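Why Do We Bag Our Snacks?

Cut fruit dries out fast. Air gets to the wet part and pulls the water out - so we bag it. Clear bags are handy, you can peek in and see whats inside. 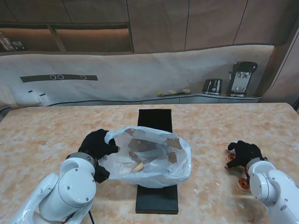
What is a plastic bag made of?
Mostly oil or natural gas, turned into tiny beads, melted and blown up like a big thin bubble.

Big bubble, thin film. Cut, seal, done! Squeeze the air out befor you close it. Then fridge.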